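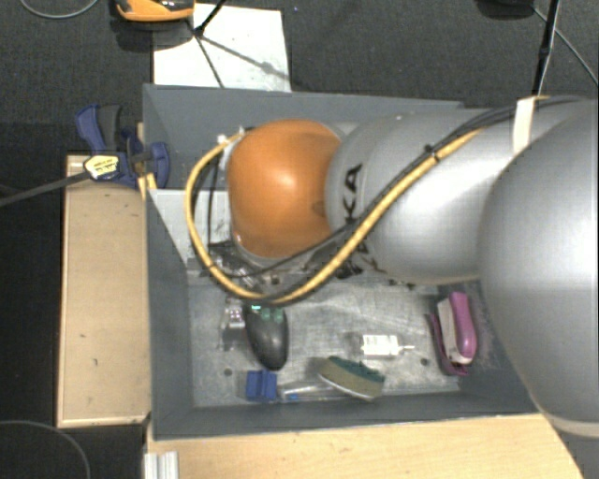 Hepatitis B surface antibody below 10 after full vaccine series - repeat all doses or just one?
Asked in Lab Results and Vaccines, Greltden Health Boards

Lucero Quispe
I finished the hepatitis B series at 0, 1 and 6 months. That was 13 years ago. I start a phlebotomy course at Mitley in April and the school wants a quantitative anti-HBs titer. Mine came back as less than 3 mIU/mL, reference range 10 or above. Surface antigen negative, total core antibody negative.

The school form has two boxes, "immune" and "not immune," and nothing for "vaccinated, low titer." Do I have to repeat the whole series, or is a single dose and a new titer acceptable? Also, how long after the dose should the blood be drawn? The clinic gave me two different intervals on two phone calls.

filali_bench
Your antigen and core results rule out the two things that matter most at this step, current infection and past infection. What remains is either waning antibody or a true non-response to the original series. A titer taken years later can't separate the two, as antibody level drops with time in most people who responded.

The usual approach for health care trainees with a documented complete series and a titer under 10:

Give one dose (the challenge dose). Draw quantitative anti-HBs 1 to 2 months after it. If the result is 10 or higher, you are considered immune and no more doses are needed. If it is still under 10, complete the second series, then test again 1 to 2 months after the last dose.

Some programs skip the challenge dose and go straight to the full second series. That is also accepted practice, so check what your school's policy says before you book anything. The two-dose adjuvanted vaccine can be used for the second series where it is stocked - doses are 4 weeks apart, so it finishes much sooner than the six-month schedule.

Do not draw the titer within a few weeks of the dose. Drawing too early can give a low number that would have risen, and vaccine antigen can cause a brief positive surface antigen result if somebody orders that test by mistake.

Bring the dated record of the first series. Without dates, most programs treat you as unvaccinated.

clola
I had the same thing. One shot and my number went from under 10 to over 300. School signed off with no argument. Just get the booster.

filali_bench
That is a typical memory response. It does not happen in everyone, so the follow-up titer is still needed. For the form, ask the clinic to write "revaccination in progress" with the dose date next to the "not immune" box. Whether you can start clinical rotations in the meantime is up to the program.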